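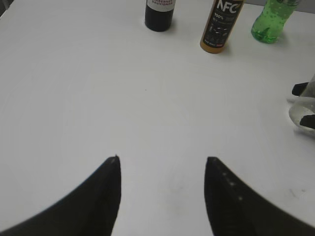 Cabernet, juice, something green and fizzy. The bench, from the wrist camera.

I have become a person who writes rules. I didn't plan on this. I used to make fun of the laminated sign over the sink at my last job, the one with a clause about spoons, and now I have a document called "Table Rules" that is on its fourth version and has a clause about grapes.

Some background for people who wandered in from the sourdough posts. I work at Taltby, where we teach a robot arm to handle drinks and glassware, and for most of August my job was to get the recording sessions into some kind of order. People sit down, steer the arm through a task, the cameras record it, and later a model learns from the recordings. It learns everything, including the stuff you did while you were thinking about lunch.

The old rules fit on a sticky note. It said BE CONSISTENT and it had fallen behind the radiator. Everybody was consistent, too, each in their own way. One person put every bottle in a dead straight line like a wedding receiving line. Another liked them bunched up. A third nudged things back into place between takes, a little neater each time, so that by the end of the day the table looked like a hotel minibar.

So I wrote some down. Version four, with grumbling:

1. Wipe the table before you start. A faint smudge is fine and we live with those. A sticky ring is not fine, because cups stick to it and then the arm learns to yank.

2. Know what's in the bottle. I wanted everything sealed. I lost that one, on the grounds that pouring is sort of the point. The compromise is that the wine stays closed unless pouring wine is the written task for that session. This is the grape clause. I'm told it has a name around the office and I have chosen not to learn it.

3. Labels may face any way they like. I had a whole paragraph demanding they face forward, and I was proud of it. Then somebody from the Jarura side of the building asked whether customers would also be turning their labels forward, and I deleted the paragraph and went for a walk.

4. Loose row, not a ruler. Real shelves are a mess. Move things between takes, and move them by more than a finger's width.

5. Nothing on the table that isn't on the session sheet. Your phone is not on the session sheet.

6. Hands out of reach while the arm is live. If you need to fix something, stop the arm, fix it, start again. "I was quick" is not a procedure.

Rule six is the only one I get stern about. The arm isn't huge and it isn't fast, and that's exactly the kind of machine people reach around. I've done it myself, on a Sunday, alone, which broke two rules that weren't written down yet. Nothing happened. I still think about it more than I'd like. 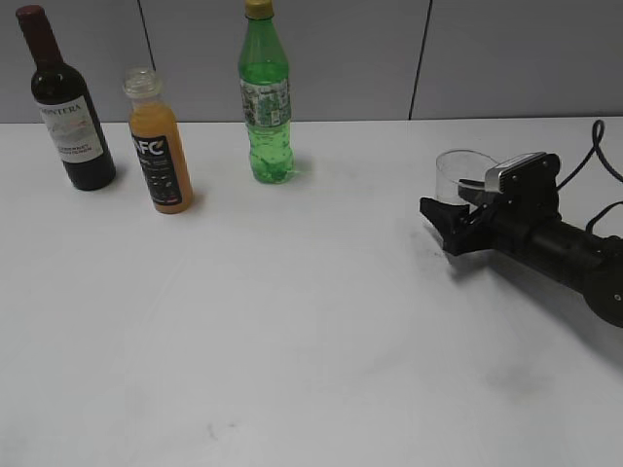
Then there's glass, which got a section to itself. Glass is hard on everybody. The cameras look straight through it, the fingers don't know how hard is too hard, and the operator leans forward and holds their breath, which I assume is not helping the data. I wanted to ban real glass until the grip settings were sorted out. The counterargument was that a model trained on plastic cups will someday meet a glass one and have no manners at all. We went back and forth over this for longer than I've spent choosing any car.

Where we landed: glass is allowed, close slowly, come in from the side, and stop when you have contact. No squeezing to be sure. If a glass gets chipped it goes in the bin that minute, and it does not get turned around so the chip faces the wall. (That sentence is in there for a reason and the reason knows who they are.)

The other new thing is what to do with bad takes. People were deleting them. I get it, I delete photos of my own chin. But a fumbled grab is useful if it's marked as a fumbled grab, and what isn't useful is a folder of 42 takes with 30 left in it and no word on where the rest went. So now you keep it, tick the box that says it went wrong, and write a few words. "Slipped" will do. I got one back last week that said "hubris," and I let it through.

I'd like to claim all this came from careful study. Mostly I borrowed a layout from the Buthelezi lab manual, which is 19 pages and reads like it was written by someone who'd been bitten, and cut it to 2. Past that length people start nodding instead of reading. I know this because I'm one of them.

The Londbridge office wants a copy now. They've asked whether the rules would cover cans. I haven't answered yet. Cans have tabs, and tabs will need a clause, and I'm going to eat dinner first.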